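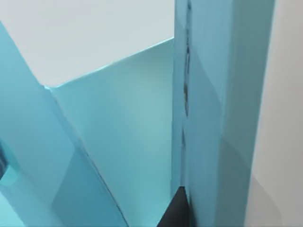

*Wrist view in the sim, both fingers, light blue panel between them.*

2025-01-08

Back in the lab after the break. The heating had been off and it took most of the morning before I could take my coat off. Lucian Dobre was in before me and had the good chair.

We are still on the panel task. The gripper has to come in on the panel, get a finger on each side and close without pushing it over. We call the project Undine, which was Lucian's idea, and it is due in June. The real arm is booked by the other group until the end of the month, so everything we do for now is in simulation.

I spent the first two hours on the dark line down the edge of the right finger. It comes out ragged, with spots along it, and I wanted to know if it was a hole in the mesh or only the shading. I opened the finger model and turned on the wireframe. There are two sets of faces lying almost on top of each other along the inner edge, so the renderer can't decide which one to draw. The model has 3696 faces. I deleted the two I was sure about, which left 3694, saved it under a new name and rendered again. The line looked the same to me. Lucian said leave it, it doesn't touch the collision shape. He is right, but it bothers me, and I wrote it on the list for later.

The bigger problem is color. The fingers are light blue and so is the panel. When the gripper gets close, it is hard to tell where one stops and the other starts, and the only clear line left is the top edge of the panel against the gray. Our edge finder does fine from far out and then loses the panel in close. I said we should paint the panel orange and move on. Lucian said Dr. Stoica would ask why we made it easy. We argued about that through lunch. In the end we agreed to run it both ways and put both results in the report, so that is twice the runs.

Ran 35 approaches in the afternoon with the blue panel. I didn't finish going through the logs. From what I read, the bad ones mostly go wrong in the last part, when the left finger covers one side of the panel and the edge finder grabs the finger instead. I tried raising the threshold and it stopped finding anything. Put it back where it was. Tomorrow I want to try masking out the fingers, because we already know where they are from the joint angles and there is no reason to search those pixels at all.

Went to the library at four for the book Stoica told us to read, the one on grasping. It is from 1994 and smells like a basement. The chapter on parallel fingers is short and clear. I copied out the part on contact width and will type it up if it turns out to be any use. There was a bus ticket to Jistberg in it, marking a page on friction. I left it there.

Lucian wants to enter us for the Wutilska student day. The form asks for one page and a short clip. I told him yes, as long as he writes the page. I'll do the clip once the masking works.

Still to do: orange panel file, mask for the fingers, ask Stoica if we can get even one hour on the arm before the end of the month, return the lab key I took home over break.

Home by seven. Soup, then bed.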